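3 min read

Toy blocks should be stored by shape

Most sets of wooden blocks are put away by color. I think this is a mistake, and the catalogs encourage it. The Katton tubs we bought for the playroom in Lillomside came with colored lids, so the blue blocks went under the blue lid, long and short together.

Color is the weakest property a block has. It does not affect what the block can carry or what will sit flush against it. Length and thickness do. A child building a wall wants a second piece of the same length, and in a color-sorted tub that piece is under everything else.

Our set has 69 pieces. Sorted by shape, it fits in three tubs: long, short and flat. Wedges go in with the flats — they are few, and easy to spot by their slope.
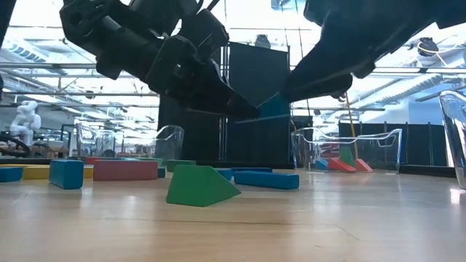 Photo: Filtolville Play Library

Blue alone covers long, short and flat pieces on that table, with one more standing on end. A blue tub would hold all of them and tell the builder nothing. The green wedge and the flat green block share a color and very little else.

The usual objection is that small children learn colors first. They do, and they can still name them while packing up. Clear tubs help, as do outlines drawn on the lids. We changed over on a Monday in January and have kept the colored lids for crayons.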